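招募参与者：Provus“笔回家”桌面整理共创小组（二月开组）

Provus 是一间做桌面收纳的小工作室，在 Heiskanen 楼 534 室。我们平时做的事情很细：一支笔用完之后放在哪里，一个笔筒多高才拿得顺手，剪刀和尺子能不能跟彩笔住在一起，抽屉里那一层谁都不想翻开的杂物该怎么办。去年我们在 Granbridge 社区学习中心带过一轮桌面整理工作坊，大家聊得停不下来，有人散场以后还站在走廊里讨论橡皮应该单独放还是跟卷笔刀放一起。回来以后我们就一直想做一个长一点的、能真正看到桌子慢慢变样的项目。现在终于可以开组了，特别高兴！

这一期我们要找 18 位参与者，一起用 11 周的时间，把各自的一张桌子整理明白。项目的成果会用在我们正在做的 Gruna 桌面收纳系列上，包括笔筒、浅托盘、分格盒和一套标签。Gruna 目前还都是样品，很多尺寸没有定下来，笔筒口径就改过好几回，所以你的意见是真的会改到东西上去的。

一、我们想找什么样的人

只要你有一张常用的桌子，而且上面常年有笔，就很合适。写手账的、画画的、批改作业的、备考的、带孩子在家涂色的、在家办公但桌上总是堆着便签和荧光笔的，都欢迎。桌子大小没有要求，折叠桌、餐桌的一角、宿舍书桌、缝纫台都可以。

年龄满 18 岁即可报名。家里孩子也用同一张桌子的话，孩子可以一起动手，不过记录和反馈请由大人来写。我们很希望组里既有东西很多的人，也有东西很少的人。上次工作坊里有位老师整张桌子只有一支红笔和一支黑笔，她找笔的时间照样不短，后来她的那段记录成了我们读得最多的一份。

不会整理完全没关系。已经整理得很好的朋友也请来报名，我们想知道你是怎么坚持下来的，也想知道哪一块是你自己都懒得收的（每个人都有那么一块）。

如果你从事文具或收纳用品的研发、销售，这一期先不招了，以后有同行交流的活动会另外发通知。

二、这些周里要做什么

第一周只看不动。请你照常用桌子，该乱就乱，每天结束的时候花几分钟写几句：今天拿了哪几样东西，最后放回了哪里，有没有找不到的。写得像流水账最好，越具体越好。“晚上九点找黄色荧光笔，在键盘下面”这样的句子，我们看了会非常开心。

第二周大家来 Heiskanen 楼 534 室碰面，参加第一次线下活动。我们会把桌子清出来，摆上彩笔、笔筒和各种盒子，大家轮流收一遍，再互相看看别人是怎么收的。同样几支笔，有人按颜色放，有人按粗细放，有人先把笔帽都检查一遍才开始。光是看这个过程就已经很有意思了。
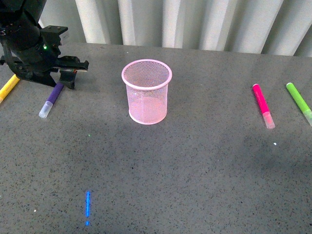 彩笔散落是我们这一期最想弄清楚的题目，第一次线下活动的大部分时间都会留给它。我们会从很小的摆法开始练，东西少，动作才看得清楚。比如深灰色带斑点的台面中间立一个粉色网面笔筒，里面空着，紫色和黄色的彩笔斜躺在左边，右边也有彩笔。轮到你的时候，你会先伸手拿哪一支？会顺手把笔筒挪近一点，还是让它待在原处？紫色那支戴着半透明的白色笔帽，笔帽朝上还是朝下放进去，组里多半会分成两派。网面能透过去看见后面，笔筒里有没有东西一眼就知道，这一点有人喜欢，有人嫌看着乱，到时候请大家放开了讲。

第三周到第六周是在家试用。每位参与者会收到一套 Gruna 样品，请用它换掉桌上原来的笔筒或笔盒，用满两周再换回旧的，再用两周。这期间每周交一次简短记录，可以打字，可以发语音，也可以手写了拍照给我们。样品如果实在用不惯，提前停下来也行，请告诉我们是第几天、因为什么事停的。

第七周有第二次线下活动，主题是“谁跟谁放一起”。请把你桌上最难归类的一件东西带来。上次有人带了一把拆信刀，有人带了半卷胶带，还有一位带了一整袋不知道配哪支笔的笔帽，大家围着配了很久，居然真配上了好几个。

第八周到第十周，你自己定规则。可以给每样东西贴标签，可以一张标签都不贴，可以规定睡前收一次，也可以只在周末收。我们只请你把规则写下来，贴在桌子边上，破例的时候也记一笔。破例记录对我们特别有用，千万别不好意思写。

最后一周大家再聚一次，看看各自的桌子，聊聊哪些习惯留下了，哪些早就丢开了，然后一起吃点东西。

三、时间和地点

项目二月开始。三次线下活动都在 Heiskanen 楼 534 室，晚上六点半到八点半，六点开门，早到的朋友可以先喝杯热茶。电梯出来右转，走到头那间就是。轮椅可以直接进到活动室，桌子有两种高度，需要矮桌的话请在报名时写一下。

具体日期会在名单确定以后跟大家商量，尽量避开接孩子和期末的时间。线下活动缺席一次没有问题，我们会把当天的练习内容整理好发给你，在自己家的桌上做也可以。要是三次都来不了，这一期可能就不太适合，请等下一期。

在家的部分每周需要的时间不多，记录写得快的话，一杯咖啡的工夫就写完了。

四、你会得到什么

整套 Gruna 样品归你，项目结束以后不用还。等正式版做出来，我们会再寄一套给走完全程的朋友。线下活动的交通费凭票报销，茶点我们准备，有忌口请提前说。

全程参与的朋友，我们会送一次上门或线上的桌面整理，你来选哪张桌子、哪个抽屉，我们的人陪你一起收。厨房的杂物抽屉也接，我们真的很喜欢收那种抽屉。

另外，每位参与者都会收到一本小册子，里面是全组的整理规则和破例记录，用化名，文字会请本人先看过。上一轮工作坊的那份薄薄的几页纸，到现在还有人来要。

五、几件需要先说清楚的事

记录和照片只在项目组内部使用。要放进小册子或者产品说明里的，会逐条征求你的同意，不同意就不用，也不影响你继续参加。拍桌面照片的时候，请把证件、信件和孩子的作业本先收起来。

我们不评比，也不打分，线下活动上请大家不要对别人的桌子说“你这也太乱了”。说“我想知道这支笔为什么放在这里”就很好。

中途想退出，发一句话就行。已经收到的样品可以留着。

样品里有些小零件，比如分格盒的卡扣和标签夹。家里有很小的孩子或者爱叼东西的猫狗，请在报名时告诉我们，我们会换成没有小零件的那一套。

六、怎么报名

请写一封邮件到 bihuijia@provus.example，标题写“报名＋你的称呼”，正文回答下面几个问题，几句话就够：

你用的是什么样的桌子，平时在上面做什么？
你桌上的笔现在住在哪里？
最近一次找不到的东西是什么，后来在哪儿找到的？
三次线下活动你大概能来几次？
有没有行动、饮食或者其他方面需要我们提前准备的？

欢迎附一张桌子的照片，请不要特意收拾。我们更想看到它平常下午三四点的样子，笔在哪里、杯子在哪里、猫在哪里，都照原样就好。不想拍照的话，画个草图也可以，歪歪扭扭的完全没问题。

邮件由 Tarek Benmoussa 统一回复。他负责这一期的组织和联络，中文英文都可以写，收到以后会先给你回一封确认信。名单满了以后报名的朋友会进候补，有人退出就按顺序联系，没有排上的下一期优先。我们选人的时候会尽量让桌子的用途各不相同，所以没选上跟你写得好不好没有关系，只说明同类型的桌子这次已经有了。

七、常被问到的

可以两个人报一张桌子吗？可以，非常欢迎！夫妻、室友、母女都行，合用一张桌子本来就是我们很想了解的情况。两个人算一个名额，请各写各的记录，先别对答案。

我用左手写字，可以参加吗？请一定来。样品浅托盘的开口方向现在是照着右手的习惯定的，我们自己也拿不准，很需要左手的朋友来试。

我的桌上几乎全是平板电脑和充电线，笔只有一两支。可以报名，不过这一期的样品主要给笔和小文具用，充电线的部分我们留到以后单独做。

要自己带笔吗？线下活动不用带，彩笔和笔筒活动室里都有。如果你有一支每天都用、换了就不习惯的笔，带来给大家看看吧，说说它在家里平时放哪儿。

需要买什么东西吗？什么都不用买。旧笔筒也请先别扔，第五周还要换回来用的。

整理的时候发现一堆写不出来的笔怎么办？先放进一个袋子里，第二次线下活动带过来。我们会一起试一遍，还能用的各自带回去，笔帽拆下来留给缺帽子的人。

还有别的问题就直接写信问，问题再小也没关系。等着看你们的桌子！

联系：Provus 桌面收纳工作室 · Heiskanen 楼 534 室 · bihuijia@provus.example　© Provus 版权所有　返回顶部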